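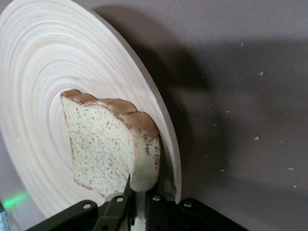 The Case for the Boring Draw

Torquil Moffat

I have been a member of Festham Lawn Tennis Club for 33 years and have yet to win anything there, so take what follows as the view of a man with plenty of time to watch from the side.

The complaint this winter is that club tennis is too slow. Dalgleish, down the road, has gone over to first-to-four sets with no advantage, and a singles match is done in 30 minutes. Their September open will be played that way from the first round. You arrive, you lose, you are home before the car has cooled. I can see the appeal, having lost there myself.

What bothers me is the deuce. Take away advantage and you take away the only part of the game in which an ordinary player gets to be interesting. I once stood at the back of court 4 and watched two retired dentists play a single game that went on so long one of them stopped to put on a jumper. The tennis was dreadful. Neither could serve and both had opinions about the net. I remember every point, and I couldn't tell you who won the county final that year.

The short-format people say the young won't sit still. The young I know will sit for an entire evening watching a stranger play computer football. They can manage a second set.

There is also the matter of money, which is never mentioned until the subscription letter arrives. Courts are booked in blocks of 60 minutes, and two quick matches to a block means two lots of entry fees. I don't call that wicked. I would just like it on the poster, somewhere near the bit about excitement.

Festham votes on the change next month. I shall be against, at some length, and I expect to lose in straight sets.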